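In Praise of the Long Way to the Library

I walk to the Hawthorne branch library twice a week, and I could get there in half the time by taking the main road. I never do! I go down past the old feed store, across the footbridge, and up the alley behind the bakery, and I have come to think that every town should protect routes like this as fiercely as it protects its parks.

Trusville is a town of 2490 people, so you'd think we would have walking figured out. We have one good sidewalk. It runs for 558 yards and stops at a hedge. After that you are on the shoulder with the gravel trucks, and most people my age just get back in the car.

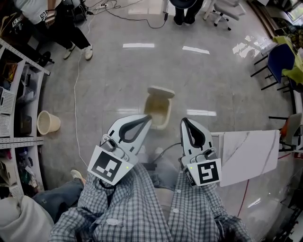 But the alleys! They are wide enough for two people and a stroller, they have shade nearly all day, and they go right where you want to go. My neighbor Nga Châu has lived here for most of her 77 years and she taught me half of them. She calls the one behind the bakery "the warm street" (the ovens vent onto it, and in January it is the best place in town to stand still for a minute).

What I love most is how much talking gets done back there. On the main road you wave. In an alley you stop, because someone is fixing a gate or hanging out sheets and you would have to be pretty rude to walk by. I have been given tomatoes, a chair, and a very strong opinion about the school bond, all before ten in the morning.

The town council wants to close two of the alleys and let the lots behind them grow into parking. I understand the argument, I really do. Parking on Saturday is a pain. But cars already have the whole front of every building, and I'd like us to keep the backs. Paint some stripes, put up a few lights, trim that hedge. Giang Trương priced out the lights for his own block and paid for them with one yard sale. 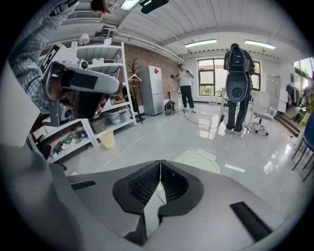

Shelves along the brick wall.

If you have never tried it, leave the car home one morning and take the warm street. Bring a bag, in case of tomatoes. Then write to the council, even just a line or two, and tell them which way you walked.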